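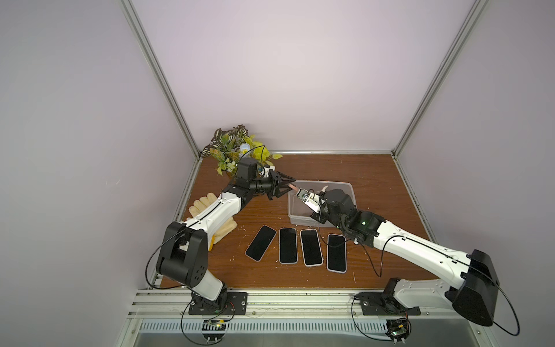
Do you need more demonstrations to get a two-arm policy to handle a clear plastic box?

Mostly you need messier ones. We got further by changing what was lying on the table during collection than by collecting longer.

OK so, thread, because a few people asked after my lab talk and I did a bad job answering in the hallway.

The task is phones and a see-through storage box. Two arms, one box, phones lying flat on the table. Phones are thin and glossy with dark screens, and the box is basically invisible to a depth camera. I love this task and I hate it.

First round of training data, back in July, was super tidy. Every phone straight, same spacing, box in the same place, nothing else out. The policy looked amazing on that table. Then I bumped the box over a couple of inches while reaching for my coffee and it spent the rest of the afternoon trying to grab air!

So for round two we stopped straightening things. Phones go down however they go down: one at an angle, the next pretty much square, whatever. Box gets shoved somewhere new between episodes. We leave junk in the workspace on purpose too (work gloves, the fake plant with all the leaves). Crumbs on the table stay on the table.

The teleoperators complained, fairly. It's slower and your episodes look ugly on playback.

Result: 204 successes out of 247 test runs on layouts the policy never trained on, so just under 83%. Success means every phone in the box with no human touching anything. One phone left hanging on the rim is a fail, even if it falls in later while you're writing down that it's a fail.

The tidy-data policy, same architecture, same number of training episodes, same hours of compute: I stopped the full comparison early because it kept jamming a gripper into the box wall and I was worried about the fingers. I know that means no clean baseline number. It's on the list, please don't yell at me.

The part I find most interesting is the arms getting in each other's way. When both grippers end up over the box at once there's very little room between them. We don't have any explicit collision rule between the arms in the policy, it only has what it picked up from the demos. In the messy data the operators had to wait for each other a lot more, and the policy picked up the waiting. One arm will hang back and let the other one finish.

Tatsuya Oda thinks this is the whole effect and the clutter is a side story. I think it's half and half. We have a bet going, loser cleans the enclosure.

How we'd settle it: train on tidy tables but with operators told to take turns, then on messy tables with only one arm allowed near the box at a time. If the tidy one does well, Tatsuya wins. Those runs are queued.

What fails now: mostly the grasp. A phone flat on wood gives you almost no edge to get under, and a parallel gripper has to come in at just the right height. A little too high and it slides off the screen, a little too low and it scrapes the table. Fewer failures at the box than I expected, given how hard that thing is to see.

Somebody asked if we put tape on the rim so the cameras can find it. We tried it for 2 days and it helped, then we took it off again. I want a policy that can deal with a plain box from the store.

Layout sheets and the scoring rules are going in the Lelel repo once I clean up the file names. Weights later, need to check with people first.

If you've trained on clear containers and have a trick for the rim, replies are open, I'll read all of them tonight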